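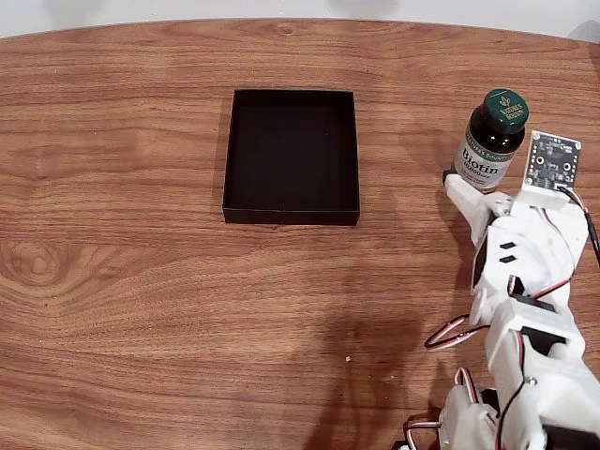
Ein Rastermaß für die Schublade

Veröffentlicht am 02.04.2022 in der Rubrik Meinung

Wer eine Küche plant, bekommt Schränke, deren Breiten einem festen Raster folgen. Geschirrspüler, Backofen und Spüle passen zwischen die Korpusse, auch wenn die Geräte von drei Herstellern stammen. Diese Übereinstimmung gilt als selbstverständlich und endet an der Frontblende. Innerhalb des Schranks existiert kein Raster mehr. Schubkästen, Einsätze, Dosen und Boxen werden nach Hausmaß gefertigt, und die Differenzen zwischen diesen Hausmaßen bezahlt der Käufer mit Stellfläche.

Ich halte das für einen vermeidbaren Mangel. Die Behauptung, der Markt werde ihn beheben, überzeugt mich nach etlichen Jahren der Beobachtung nicht mehr.

Mein eigener Schubkasten hat eine lichte Breite von 287 mm. Das Maß ergibt sich aus der Korpusbreite abzüglich der Seitenwände und der Auszugsschienen, und es ist in keinem Prospekt des Küchenherstellers aufgeführt. Angegeben wird dort ausschließlich die Frontbreite. Wer Einsätze kaufen will, muss also messen, und zwar an der engsten Stelle, knapp über dem Boden, wo die Zargen leicht nach innen laufen. Ein System von Plekell, laut Verpackung für »Standardschubladen« geeignet, ergibt mit zwei nebeneinander gestellten Einheiten eine Gesamtbreite, die um 4 mm zu groß ist. Das Konkurrenzsystem Jendum lässt dagegen einen Spalt, in dem sich Gummiringe und Büroklammern sammeln.

Beide Produkte sind für sich genommen ordentlich gefertigt. Die Wandstärken sind gleichmäßig, die Ecken sauber entformt, der Boden ist plan. Der Fehler liegt in der fehlenden Bezugsgröße. Ein Einsatz ist ein Bauteil, das eine Schnittstelle zu einem anderen Bauteil hat, und eine Schnittstelle ohne vereinbartes Maß ist eine Vermutung.

Die Logistik hat dieses Problem vor Jahrzehnten gelöst. Zwischen Palette, Umkarton und Transportbehälter gilt ein gemeinsames Grundmodul, das sich ganzzahlig teilen lässt. Niemand im Lager misst nach, ob ein Behälter auf die Palette passt. Der Nutzen dieser Absprache entsteht an jeder einzelnen Übergabestelle neu, und er ist umso größer, je mehr Betriebe sich an ihr beteiligen. An der Haustür bricht die Kette ab. Die Ware, die bis dahin modular transportiert wurde, wird ausgepackt und in Möbel geräumt, die von dem Modul nichts wissen.

Gegen ein Rastermaß für den Haushalt werden im Wesentlichen zwei Einwände vorgebracht.

Der erste betrifft die Vielfalt der Gegenstände. Besteck, Gewürze, Medikamente, Batterien und Nähgarn hätten so unterschiedliche Abmessungen, dass ein gemeinsames Raster keinem davon gerecht werde. Der Einwand verwechselt Inhalt und Behälter. Auch auf der Palette stehen Farbeimer neben Druckerpapier. Genormt wird dort die Grundfläche des Behälters, und wie gut er gefüllt wird, bleibt Sache des Packenden. Eine runde Dose in einem rechteckigen Fach verschenkt in jedem System die Zwickel. Sie verschenkt weniger, wenn das Fach ein bekanntes Maß hat und der Hersteller der Dose sich daran orientieren kann.

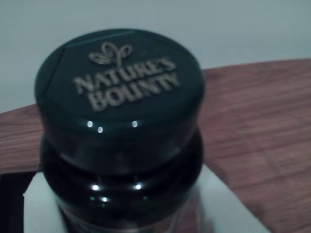 Der zweite Einwand ist ernster. Eine Norm, so heißt es, friere den Stand der Technik ein. Schienen würden schmaler, Zargen dünner, und ein heute festgelegtes Innenmaß wäre bald ein Hindernis für bessere Beschläge. Daran ist richtig, dass lichte Breiten in den vergangenen Jahren gewachsen sind. Der Beschlaghersteller Rathnayake hat seine Zarge im März überarbeitet und wirbt mit dem gewonnenen Innenraum. Der Gewinn beträgt 2 mm je Seite. Für den Nutzer ist er wertlos, solange kein Einsatz existiert, der ihn ausfüllt, und die vorhandenen Einsätze sitzen danach lockerer als zuvor. Eine technische Verbesserung, die am Gebrauch nichts verbessert, taugt schlecht als Argument gegen die Festlegung.

Sinnvoll wäre ohnehin kein starres Innenmaß, sondern ein Nennmaß mit Toleranzfeld. Der Schubkasten erhielte eine Mindestbreite, der Einsatz eine Höchstbreite, beide bezogen auf dasselbe Modul. Der verbleibende Spalt ließe sich mit Federlippen oder einem einfachen Distanzprofil schließen. Wer schmalere Zargen baut, dürfte das weiterhin tun. Er müsste lediglich angeben, welche Nennbreite sein Kasten erfüllt. Derselbe Gedanke ließe sich auf die Höhe übertragen. Dort ist die Lage sogar schlechter, denn die nutzbare Höhe flacher Schubkästen wird so gut wie nie genannt. Bei mir sind es 70 mm bis zur Unterkante des darüberliegenden Bodens. Ein erheblicher Teil der im Handel erhältlichen Schraubdeckelgläser ist dafür zu hoch und muss liegend gelagert werden, was wiederum die Beschriftung auf dem Deckel nutzlos macht.

Drimico hat vor einiger Zeit versucht, ein offenes Raster zu etablieren. Die Maßblätter waren frei zugänglich, die Verwendung durch Dritte ausdrücklich erlaubt. Der Versuch ist an einem absehbaren Umstand gescheitert: Kein Möbelhersteller hatte einen Anlass, sich anzuschließen. Wer Schränke verkauft, verkauft auch Einsätze, und ein Einsatz, der nur in den eigenen Kasten passt, erzielt den höheren Preis. Die Inkompatibilität ist aus Sicht des einzelnen Anbieters rational. Genau deshalb halte ich das Warten auf eine freiwillige Einigung für aussichtslos.

Bleibt die Frage, wer den Anstoß geben soll. Eine gesetzliche Vorgabe für Besteckkästen wird kein vernünftiger Mensch verlangen, und ich verlange sie auch nicht. Es würde genügen, eine Angabepflicht einzuführen. Auf jedem Schubkasten stünden lichte Breite, lichte Tiefe und nutzbare Höhe, gemessen nach einem einheitlichen Verfahren. Auf jedem Einsatz stünden die Außenmaße an der breitesten Stelle, bei konischen Wänden also am oberen Rand. Der Aufwand beschränkt sich auf drei Zahlen in einer Produktbeschreibung, die ohnehin gedruckt wird. Die Messwerte liegen in jeder Konstruktionsabteilung vor.

Eine solche Pflicht schafft noch kein Raster. Sie macht aber die Abweichungen sichtbar, und sie entzieht Bezeichnungen wie »Standard« oder »universell« die Grundlage. Der Handel könnte nach Maßen filtern, Verbraucherportale könnten Passungen prüfen, und häufig nachgefragte Kombinationen würden sich in den Sortimenten durchsetzen. Ein Nennmaß ließe sich dann aus dem Bestand ableiten.

Bis dahin empfehle ich, vor jedem Kauf an drei Stellen zu messen und den kleinsten Wert zu notieren. Der Zettel gehört in den Schubkasten, an die Innenseite der Front geklebt.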